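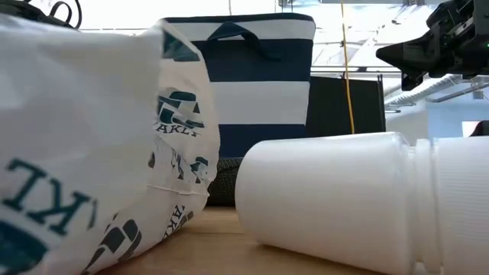 The candidate who lost by eight votes would like a word about yard signs

Search this site
Enter keywords Go

The former candidate for Gromier County clerk picks the corner booth at a diner in Trenis and orders pie before I have my coat off. "I've got time now," she says. "I've got four years."

She lost in November by eight votes out of 2,106 cast. There was a recount, which she paid for, and which found that she had lost by eight votes.

"People expected me to yell fraud," she says. "I had a cousin call me up and offer to yell it for me. But I was running to be the person who counts the ballots. I'd look pretty silly saying I don't believe in counting."

Her opponent has held the office for three terms and campaigned, as far as anyone can tell, by going to church. She knocked on doors. She knocked on every door in Hasa, including one that belonged to a shed.

"Nice shed," she says. 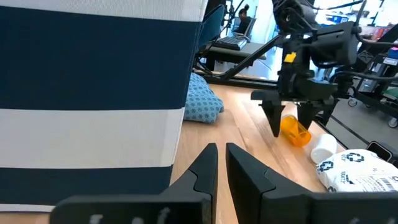 165 signs, one message

Then there were the signs. She ordered 165 of them, and the printer left the second "t" out of "commitment." She put them up anyway.

"They were paid for. And I got more calls about that typo than about records fees, early voting hours and the budget put together. One man corrected it with a marker. He did all of them on his road. I think he voted for the other side, but he has lovely handwriting."

Total spending came to a few thousand dollars, a good part of it her own. Donations ran up to $80 apiece, and the $80 one was from her mother.

I ask whether the clerk's office really needs to be an elected job. She puts down her fork.

"No. It should be hired, like a librarian. I said so at the forum in Rao and you could hear the chairs creak. It's a strange thing to tell people while you're asking them to elect you."

Would she run again?

"Ask me when I've gotten the signs out of my garage," she says, and waves for the check, then lets me pay it.

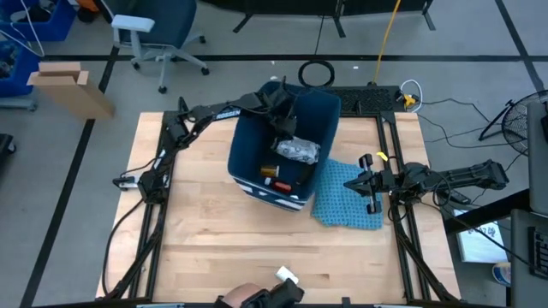 A dark blue storage bin on a wooden tabletop.

Related
County board puts off vote on early voting hours
Hasa sewer levy heads back to the ballot
Letters: Who really needs a three-hour forum?
Trenis council argues about parking again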